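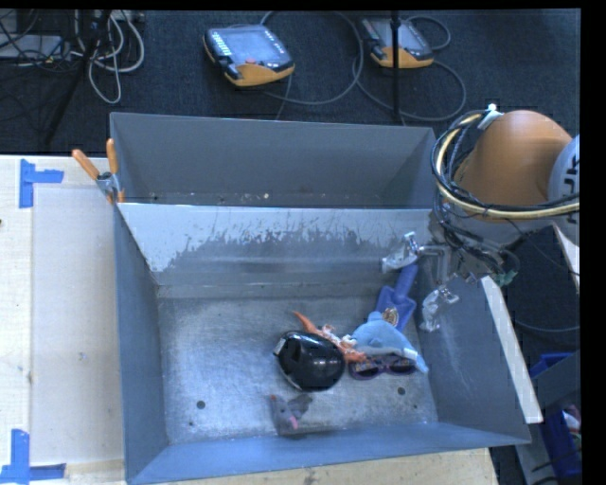

A robot gripper reaches into a metal bin of toys and sunglasses.

Robots that pick

At the Steddale warehouse, workers pack toys and other small things to mail to people. Each worker used to pick 600 items in a shift, with a lot of bending and walking.

Now robot arms do part of the picking. Soft, floppy things are hard for a robot to grab, so people still pick many of those by hand.

The jobs have changed too. Some workers now check the robots and fix jams. They had 15 days of training first. Other workers still pack boxes, and some miss walking around with their friends.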